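Drundutia Equipment Plan: Hand-Held Grippers at Work
Gallery, July

We are putting together the equipment request for the next half year. The page goes with the request, so that the people who sign it can see the kind of work the money is for. Prices are in dollars, before tax.
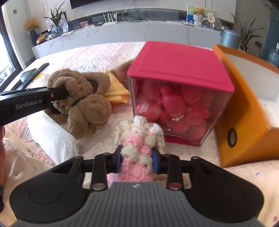 Tyra Hedlund asked whether the spare pads could wait until the second order. She would put that money into storage, as we filled the last drive before anyone had budgeted for another.

Pads on a crocheted piece in pink and cream yarn. Yarn gives under pressure and has no flat side, so soft goods like these are what we want the new pads judged on. A second gripper is in the brown plush on the left.

What we are asking for

The total is $3919. The largest line is the pair of grippers from Braltelo, quoted together with chargers and one carrying case. We asked for a quote without the case and the difference was too small to bother with.

Storage and backup come to $1070. Damián Bautista priced this twice, once with the drives we have now and once with a larger model, and the larger model works out cheaper over a year. Tyra's point is covered by this line. If the total has to come down, we would sooner drop the case than the drives.

Spare pads are $60 a set and we want 2 sets. They stay in the first order. Gill ships them separately and the last shipment was held up long enough that we lost most of a week.

Household items are not in the total. Plush, yarn pieces, cloths, boxes and clear containers come out of the small purchases budget, which Bukola Onuoha approves month by month. Please keep receipts and send them to her before the end of the month they were bought in.

What we left out

A bench arm from Wumero was on the first draft. It needs a fixed table, a guard and a room we can lock, and we have none of those yet. Ebere Wike has the quote on file. It expires before we could use it, so expect the price to change.

We also left out a service contract. The repairs so far have been screws and pads, and Amarachi Danladi does those here. The contract would make sense with four or more grippers in use.

Still open

Whether the chargers can share one power strip in the back room. Damián is checking the rating.

Whether Braltelo will take the old pair in trade. They said yes by phone but it is not on the written quote, so the total above assumes they won't.

Delivery is four weeks from a signed order. Corrections to the figures go to Damián, and anything on small purchases goes to Bukola.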